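## 4 桌体就位与调平

本章适用于 Halura 系列白色小餐桌，配 Trellen 地脚组件。桌体组装（第 3 章）完成后方可进行本章操作。编号 3549 的附件包应在手边，内含调平垫片、毛毡脚垫、防滑贴和六角扳手。

### 4.1 选择位置

1. 确认地面为硬质铺装：木地板、木纹地板、瓷砖或水泥自流平均可。长绒地毯不适用。
2. 清扫桌脚落点及周边地面。沙粒留在脚垫下会划伤地板漆面。
3. 测量桌沿与相邻家电、墙面的距离。与墙面的距离不小于 30 mm；与冰箱的距离按 4.2 节执行。
4. 避开地漏、检修口盖板和地暖分水器检修面。
5. 人字拼或斜铺地板的拼缝方向与桌边不平行，不能用作对齐基准。以墙面或家电侧板为基准。

> **注意**
> 搬动桌体时由两人抬桌板下沿，不得拖行，不得单手提拉桌腿。拖行会使桌脚与腿管的连接处受侧向力，螺纹可能滑牙。

### 4.2 与冰箱相邻摆放

餐桌靠冰箱摆放时，桌面圆角一侧朝向通道。圆角处的桌腿离桌沿较近，开门取物时应留出脚部活动空间。

1. 将冰箱门全开，记下门板外沿扫过的范围。
2. 将桌体移至该范围以外。
3. 再次开门，检查门板下沿、把手与桌沿有无接触。
4. 抽屉式冷冻室须逐层拉到底，检查抽屉面板与桌腿有无干涉。
5. 冰箱散热面在侧板的，间距以冰箱说明书为准，两份说明书数值不同时取较大值。

桌面与冰箱门之间不要塞放托盘、砧板等薄物。开门时薄物受挤压，会在门板上留下压痕。

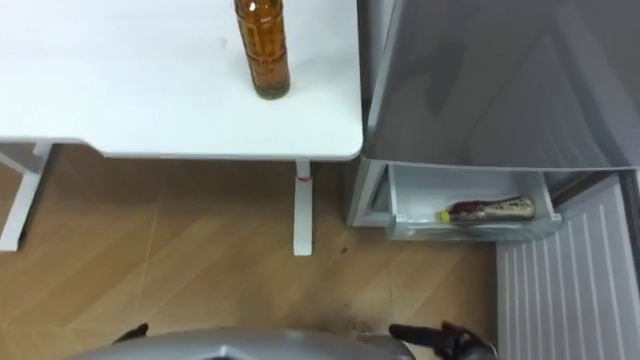 间距确定后，用美纹纸在地面标出各桌脚外轮廓，再进入调平步骤。调平过程中桌体会有少量位移，以标记为准复位。美纹纸在地板上停留不宜超过当天，揭除时沿木纹方向缓慢拉起。

### 4.3 调平

所需工具：水平尺、六角扳手（随附）、Tsuchiya 规格垫片（随附，厚 2 mm）。

1. 清空桌面。瓶罐、餐具和电器全部移开。
2. 将水平尺沿桌面长边放置，读取气泡位置。
3. 将水平尺转至短边方向，再次读取。
4. 找出最低的一角，由一人抬起该角，另一人在桌脚下放入一片垫片。
5. 放下桌角，按压桌面对角，检查有无晃动。
6. 仍有晃动时，重复步骤 4 和 5。同一桌脚下叠放的垫片不得超过两片。
7. 垫片到达上限后仍不平，应检查地面，或改换位置。

> **小心**
> 抬起桌角时，手指不得伸入桌脚底面与地面之间。放置垫片时捏住垫片边缘，从侧面推入。

### 4.4 紧固

1. 按对角顺序预紧桌腿上端螺栓，每颗旋至螺栓头贴合垫圈。
2. 再按相同顺序旋紧，扭矩 8 N·m。无扭矩扳手时，使用随附扳手短柄一端，旋至手感明显变硬即止。
3. 复查水平。读数有变化的，松开最近一颗螺栓，重新调平后再紧固。
4. 粘贴毛毡脚垫。粘贴面须干燥无油，按压后静置，待胶层固定再移动桌体。

斜撑式桌腿与直立式桌腿的螺栓长度不同，拆下后分开存放。混用会使长螺栓顶到桌板内侧，造成桌面鼓起。

桌腿上如需缠绕扎带、布圈或松紧圈，应位于桌板下方，并与螺栓孔保持距离。不得使用金属丝。深色橡胶制品长期接触白色漆面可能迁移染色，应定期取下检查。

### 4.5 桌面使用与清洁

白色哑光桌面的表层较细，污渍停留越久越难清除。

| 污渍类型 | 处理方法 | 禁用 |
|---|---|---|
| 灰尘、浅指印 | 微湿软布擦拭，再用干布收水 | 干硬毛刷 |
| 酱油、茶渍 | 中性洗涤剂稀释后擦拭 | 含氯漂白剂 |
| 灰色擦痕 | 白色橡皮轻擦 | 钢丝球、去污粉 |
| 胶渍 | 温水软化后用塑料刮片去除 | 丙酮、香蕉水 |

补充说明：

- 瓶装液体直接放在桌面时，先擦干瓶底。瓶底积液干燥后会形成环形痕迹。
- 酱油、醋、饮料等有色液体的瓶子不宜长期放在同一位置。
- 热锅须使用隔热垫，垫子应大于锅底。
- 哑光面不得打蜡或使用上光剂，否则会形成局部反光，且无法修复。
- 清洁地面时，拖把不要长时间抵靠桌脚。木纹地板上的水应及时擦干。

### 4.6 常见问题

**桌面单侧下沉。** 检查该侧桌腿螺栓是否松动。螺栓正常时，检查垫片是否移位或脱落。

**推桌时有刮擦声。** 停止移动，抬起桌体检查脚垫。毛毡磨薄或夹有硬物时更换。

**开冰箱门时桌子轻微移动。** 门板或门上物品碰到了桌沿。按 4.2 节重新确定间距，并在桌脚底面加贴防滑贴。防滑贴与毛毡脚垫不得叠用。

**桌脚周围地板出现小黑点。** 先用微湿软布擦拭。能擦掉的为鞋底或脚垫碎屑；擦不掉的，联系地板供应方判断。

### 4.7 复查周期

首次使用满一个月后，按 4.4 节复查全部螺栓。此后每半年复查一次。搬动、换位或更换地板后，从 4.1 节起重新执行。

复查结果填入附录 B 的记录表，注明操作人和更换的零件。索取垫片或脚垫时，向 Wamport 售后提供附件包编号，不需要寄回旧件。

本章修订：Tullio Marino，2026年7月31日。修改了 4.2 节第 4 步，新增 4.6 节。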